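### 3.2 Work surfaces and glare

Participants were recruited from two shared offices, one in Fadbridge and one in Briem. Both offices had replaced their older desks in January with light-colored tables, and staff at both had since complained about tired eyes in the afternoon. We asked 40 people to keep a short diary of where they sat, which lamps were on and whether they moved during the day. Two diaries came back blank, leaving 38 for analysis.

Most entries that mentioned discomfort came from seats beside a window. Complaints were less common at tables in the middle of the floor, even when the overhead lamps were the same type. Several people wrote that they had put a sheet of dark paper or a cloth under their work — a habit the Pladside survey also reported — and they tended to keep doing so once they had started.

A matte finish does not remove differences in brightness across a table. Light can still fall unevenly over a plain white top, as in Figure 2, where the surface is brighter toward the upper right and dimmer toward the lower left. For this reason we recorded light levels at each corner of a table as well as at its center, and used the full set of readings when comparing seats. 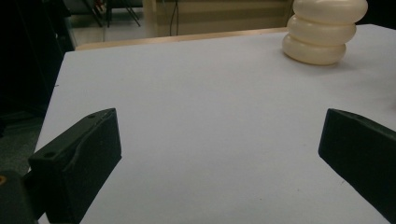
**Figure 2.** White tabletop with a matte surface and a light-wood edge strip.

### 3.3 Diary coding

Diary entries were typed up and coded by the two authors working separately. We used the Zorkance coding sheet with one change: "glare" and "too bright" were kept as separate codes, as people often used them for different complaints. Where our codes did not match, we read the entry again together and settled on one. Entries that named only noise or temperature were set aside and are not used in the results below.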